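4.2 Grasping flexible parts

The second set of trials used parts that bend while they are held. Rigid parts gave the planner little trouble in Section 4.1, and we wanted to know how much of that result came from the parts keeping their shape. We collected 493 grasps in the Flivero cell at Goltetcombe, using the same arm, fingers and wrist camera as before. The gripping force was fixed for each part and was not tuned between grasps. A grasp was scored as held if the part stayed between the pads through the lift and the full wrist turn. It was scored as aligned if, in addition, the free end pointed within 5 degrees of the planned direction at the end of the turn.
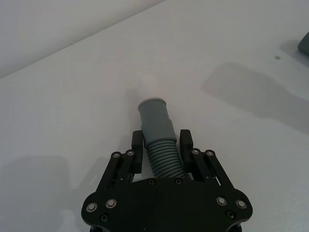
Figure 6. Wrist camera view of a grasp on a corrugated pipe with a smooth end cuff.

Alignment was the harder of the two measures. The Turnix planner treats each part as a straight segment between two marked points, and for a flexible pipe this holds only over a short length near the pads. In Figure 6 the pads close on the ribbed section, the smooth cuff extends away from the gripper, and the rest of the hose curves slightly to the right over the palm. The planner has no term for that curve. We therefore added a correction step, which fits a line to the visible part of the cuff in the wrist image and rotates the wrist by the difference. The fit uses only the two long edges of the cuff. We left out the rim at the open end because including it made the fitted line less steady from one image to the next.

Without the correction, 46 percent of the grasps that held were also aligned. With it, the share rose to almost 100 percent for cuffs that could be seen along their full length. The gain was much smaller when a finger hid part of the cuff, and in those cases the fit sometimes followed the edge of the pad. The mask proposed by Lahlou would remove the fingers from the image before fitting, but we have not tested it with this camera position.

The correction does not change where the part is gripped. Grasps that closed too close to the step between the ribs and the cuff still slipped during the wrist turn, with or without it. We return to the choice of grip point in Section 4.3.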